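The September open day at Bitside in Sturkham was a treat! Remedios Talavera led us through eight little bays, each with its own colours – plaid walls, marbled floors – and its own everyday bits and pieces. I lingered longest over the plainest: a red block, a VIP card in a clear holder. 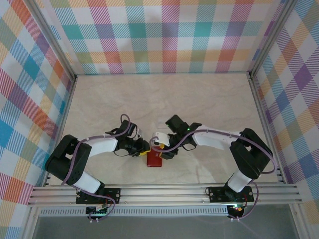
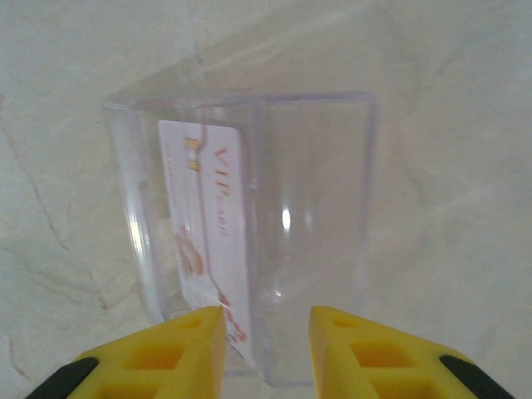
Cristóbal Cisternas had the kettle on by then, and we nattered until nearly 2. Go early, the car park only takes 23.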